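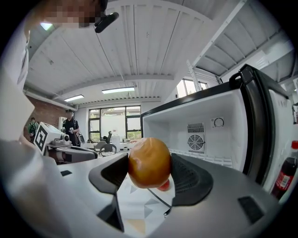
先说我的结论，免得你看到一半来骂我：家务机器人，现在还不行。演示可以，进我家厨房不行。我说的“不行”也没那么悲观，往下看吧。

起因是五月份的一顿饭。我朋友Petro Tkachenko买菜回来，一边往冰箱里塞东西一边跟我吵，说再过两年这活儿就不用人干了，他连钱都准备好了。我说你准备了多少，他说2000欧。我笑得差点把茶喷出来（2000欧现在也就够买台像样点的扫地机，再加几包拖布）。可是吵完回家，我自己把买来的东西往冰箱里放，放着放着就慢下来了，开始看自己的手到底在干嘛。

建议你也试试，挺有意思的！拿一个洋葱，外皮是滑的，还会掉，捏轻了往下溜，捏重了皮先裂一块。再拿一个芒果，熟没熟手指头一碰就知道，熟的那个你自动就轻了，根本没过脑子。然后是可乐，瓶身一捏就瘪，里面的水还晃，躺着拿和立着拿完全是两回事。黄瓜长，塞进去得斜一下。这几样东西我从小拿到大，从来没觉得自己会什么本事。

可对一只只有两根手指的夹爪来说，每一样都是一道新题。而且冰箱这东西特别坏：里头白花花一片，隔架是一格一格的铁丝，瓶底放上去会歪，门还占地方。人嫌碍事，胳膊肘一顶就过去了。机器得先知道自己有胳膊肘。

所以这两年我越来越觉得，看演示视频别看它拿起来的那一下，要看它放下去的那一下。拿起来好拍，镜头一推，掌声就来了。放下去才要命：放在哪，挨着谁，会不会把旁边的苹果挤得滚出来，松手的时候东西是不是还粘在手指垫上跟着往回走。我看过一段Skirinex的片子，整理食品柜，剪得漂亮极了，背景音乐也好听，可是每次快要松手就切镜头。我来回拖了好几遍进度条，一次完整的松手都没找着。你们自己想吧。

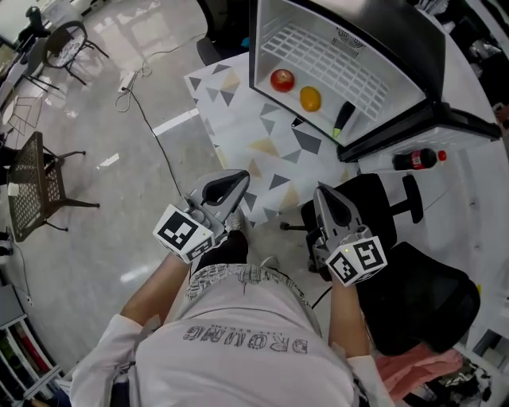 不过有一件事我得认，就是现在教机器的办法比以前聪明多了。以前是工程师坐在那儿写：手伸到这里，张开多少，合上多少。换个大一号的洋葱，全完。现在很多人干脆自己拿着夹爪去干活，一手一个，把摘菜、装箱、开冰箱门这种事一遍一遍做给它看，机器从人的动作里学。听着土，我倒觉得这是这几年最靠谱的一步，起码承认了一件事：会干家务的是人，得从人这儿学起。

Miroslava Maksymiv干过一阵这个活，她跟我讲，最难受的是头半天，你明明有五根手指，偏偏只能用两根，连拿个水果都像戴着烤箱手套。她有一天把同一种摆放做了238遍，晚上回家自己开冰箱，手不自觉地就捏成夹子的样子了。我问她238遍够不够，她说够什么呀，换个冰箱还得再来。

换个冰箱还得再来，我觉得整件事就卡在这句话上。

车间里的情况要好得多，这点我必须替机器说句公道话。Antonina Symonenko在Wanitz的包装线上管一个班，她那儿有台机械臂，一个小时搬300个箱子，搬得比谁都稳。但是箱子是一样的箱子，高度是一样的高度，地上画着线，谁也不许把书包扔在线里头。她原话是：“它干得好，是因为我们全在伺候它。”哪天供应商换了一种胶带，反光的，它就停在那儿亮红灯，一停停了8分钟，最后还是人走过去拿手搬的。

你家里谁来画线呢？我家地上有猫，有充电线，有我先生脱下来就不管的袜子。冰箱里昨天和今天都不是一个布局。要让机器在我家干活，要么它真的什么场面都见过，要么我把家改成车间。后一条我坚决不同意，我买机器是想躺着，结果先给它收拾屋子，那我图什么呀？

Sawsan Haddad听我念叨完就反驳我，说洗衣机刚出来的时候也得迁就它，要接水管，要分颜色，口袋里的纸巾还得自己掏，现在谁还抱怨。她说得有道理，我想了好几天。可洗衣机只要我迁就一个角落，我把衣服扔进去，门一关，它在里面怎么转是它的事。收拾冰箱、擦桌子、叠衣服不是关在一个桶里的事，它得走到我的生活里来，跟我抢同一块台面。这个迁就法，量级不一样。

还有钱的问题。就算它真能把买回来的菜放好，十次里有九次放对，听着挺高吧？那剩下那一次是什么，是鸡蛋还是西红柿？我婆婆要是十次摔我一次鸡蛋，我们家早就不让她进厨房了（她不看中文网页，我放心写）。机器摔了，还得我蹲下去擦，因为擦地上的生鸡蛋，它更不会。

所以Petro那2000欧，我劝他先存着，或者买个好点的冰箱，他那台门封都松了。我自己的预测是，先来的会是很窄的东西，比如只管洗碗机那一摊，装进去拿出来，别的一概不碰，价钱我还真愿意商量。至于一进门就把两大袋子菜接过去，该冷藏的冷藏，洋葱知道要搁在外头，看见芒果熟了还提醒我今天吃掉的那种，我很想要，做梦都想要，但我这两年还是自己来。

Petro看完草稿说我保守，要跟我赌一顿饭。赌就赌，菜他买，他自己放进冰箱。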